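The Second Arm Costs More Than the First

When Cremilda Figueiredo asked for a robot cell at Orcombe, a contract packer of cosmetics samples and counter displays, she had one line in the budget and one arm in mind. What she ended up planning for was a bench with two arms, a rail to hold them, walls on three sides and a good deal of cable.

Orcombe's work comes in short runs. A brand sends bottles, brushes and compacts, along with an acrylic case, and wants the case filled the same way for every store. One run last year was 266 cases. Another was 13. Dedicated machinery made no sense at those numbers, and the people who fill the cases by hand are needed elsewhere in July, when the holiday sets arrive.

Figueiredo spent the spring getting quotes. Two suppliers, Jitia and Nasr, priced a single arm with a fixture to hold the case still. Droleck, a smaller integrator, priced a pair. The pair was the higher bid, and she nearly set it aside.

"The fixture changed my mind," she says. "Each customer's case is a different size. We would have been buying fixtures forever."

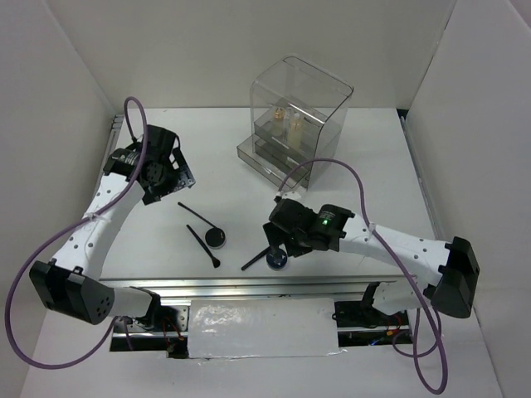

What the quotes left out

The arms themselves were the easy part to compare. Everything around them took longer. Figueiredo's first spreadsheet had nine rows. The version that went to the finance office had 119, down to edge strip for the table and spare clips for the cables.

Grippers were the largest surprise. A parallel gripper that can take a round jar may do poorly with a thin brush handle, and a second set of fingers has to be bought, fitted and tested. Orcombe budgeted for two sets per arm and a drawer of spare fingertips.

Then there was floor space. A cell with walls takes up more room than the table does, because someone has to reach the wiring underneath. The plan moved twice before the electrician signed off on it.

Érica Toledo, who runs the trials, asked for her own line: product to practice on. Brands don't like to hand over stock that may be dropped, so Orcombe buys its own bottles, jars, brushes and compacts for the trial bench. Acrylic cases scratch, and those go on the list too.

"Put in the hours as well," Toledo says. "The arms arrive on a pallet. The task doesn't."
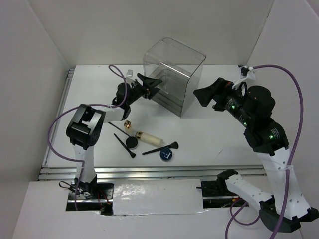

Two arms at the clear display case, with compacts, brushes and a gold-capped bottle on the table.

Her time is now the biggest recurring cost in the plan. Each new display means new trials, with the items set out in different positions, and she does not expect that to shrink much in the first year.

Figueiredo has split the purchase into stages. The first covers the bench, the pair of arms and the trial stock. The second, a feed for empty cases and a place to put full ones, has been priced but not approved. She wants to see a full shift on short runs before she asks for it.

Her advice to other small packers is to ask for quotes with the cabling, guarding and grippers listed on separate lines — and to ask who pays when the customer changes the bottle. At Orcombe that has already happened once, and the new fingers are on order.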